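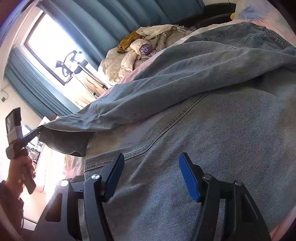 Projects > Student Reports > Robotics Elective

Final Report: What Should We Buy With 2,000 Dollars?
February 14, 2019

We use cookies to remember your settings. Accept / Manage

So my half of the project was the shopping list. The other half of the team got to do the fun part, folding clothes with grippers, and I got a spreadsheet! I ended up liking it more than I thought I would.

Our budget was $2,000 and it had to last until May. The plan was to collect folding demos by hand first and worry about a real arm later (there was no way we could afford an arm, I checked). That meant hand-held grippers, something to mount on them, a stand, and spares.

I got quotes from Tineck and Scanlon. Tineck sells the grippers assembled and they feel great, but shipping to Lerkidden was so high that I had to read the email twice. Scanlon sells a kit, so you put in the pins and links yourself, and the finger pads come separately. I went with Scanlon and ordered 4 kits. Two people work at once, one pair each, and I didn't budget for a spare, which I'd change if I did it over.

Pads were my big mistake. I put them down as a one-time cost. Denim is rough on them, especially thick seams and hems, and I should have asked the folding team what they were planning to fold before I filled in that row. Jeans are heavy too, and it's hard to get a good hold on a waistband. An extra set of pads was $74, and I had to take it out of the money for the stand, so we got a cheaper stand that tips if you bump it.

Other stuff I forgot: charging cables, tape, a bag to carry it all, and clothes! We used our own, which was fine, but Plernura (the name we gave the project, long story) needs way more variety next term.

For next term I'd ask for a fifth gripper, pads as a monthly cost, and a better stand. I'd also hold some money back until the first week of folding is done.

The full spreadsheet is in the class folder, second tab.

Contact | Copyright 2019 Lerkidden Student Projects | Back to top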